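The Great Sandwich Line of February

February 24, 2025

So I have been building sandwiches. A lot of sandwiches! If you've been reading for a while you'll remember that last May I swore off catering for friends after the potato salad business, and then Saskia Dunstan called and asked if I could possibly do lunch for the Fandedcombe reading day, and I heard myself say sure, how many? The answer was 490. I wrote it on the back of an envelope and looked at it for a good long minute.

I've made sandwiches for a crowd before, but a crowd in my family is a dozen people and a dog. My method has always been to open everything on the counter at once, butter the bread all over the place, and lose the knife under a bag of rolls. That wasn't going to work for this one. So for the past couple of weeks I've been reading up on how sandwich shops set themselves up, and practicing, and eating a truly silly number of buns for dinner.

The big thing I've learned is that everything needs a home. The bun goes in one spot, always the same spot, cut side up, and your hands learn the way to each thing without you looking. I was skeptical. I'm a look-at-everything person. But after an evening of it I caught myself watching TV while I worked, and the lettuce was still landing on the bun (mostly).

I'm also now a convert to the tray. I used to build straight on a cutting board, and the crumbs would travel. They'd get into the cheese, under the paper, down my sleeves. A tray with a bit of a rim keeps them penned in, and when it gets bad you tip the whole thing into the trash and start over. My sister thinks I should wipe it after every sandwich. My sister is not making 490 sandwiches. 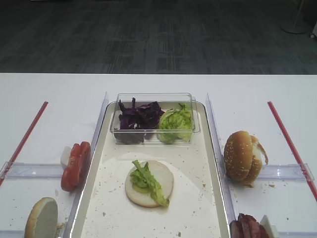
Then there's the cabbage question. I wanted something crunchy that would hold up through a long morning in a cooler, and lettuce by itself gets sad by noon. Purple cabbage, shredded fine, stays crunchy forever, and it looks so pretty next to the green. The trouble is the color. Toss the two together ahead of time and by the next day you've got lettuce with lavender edges, and I know it's harmless but people do look at it funny. So they stay apart until the bun. Lettuce first, then cabbage, then whatever else is going in, with the lettuce acting as a kind of raincoat for the bread.

Dry your lettuce, by the way. Dry it more than you think. I spin mine and then roll it up in a dish towel and leave it in the fridge overnight, and a folded piece with a good ruffle to it takes up so much more room in a sandwich than a flat one does. Let it hang over the side a little! People like to see some green sticking out.

For sauce I went back and forth. Saskia wanted the Chettiar chutney, which I love, but it's runny and I had visions of drips all down the front of somebody's good sweater. We settled on mixing it into mayo, two spoons of mayo to one of chutney, and I've been putting that on the top half only. I tried it on the bottom bun as well and the whole thing skated apart when I bit into it. Lunch in my lap, basically.

Wrapping is the part I'm still bad at. I bought a box of deli paper, 700 sheets, so there are plenty for me to ruin, and I've been getting through them at quite a rate. The tuck and roll looks so easy when the guy at the sandwich counter does it. Mine look like laundry. I've got it down to where they stay shut if you set them seam side down and don't breathe on them, and I might just buy stickers.

Timing, for anyone who's planning something similar: with one person building and one person wrapping, we got 3 done in a minute on our best run, and a lot fewer than that on the runs where we were talking. There'll be four of us on the day, so two lines, and I'm going to ban conversation until the first coolers are full. (I will be the one who breaks this rule.)

Still to do: pick up the rolls, borrow the second folding table, find out if anybody in the group can't have egg so I can make a batch with plain mustard. If you have a good egg-free mayo, leave me a comment, I'd love to hear which one.

Filed under: Feeding People, Lunch, Kitchen Experiments

Contact | © 2025 All rights reserved | Back to top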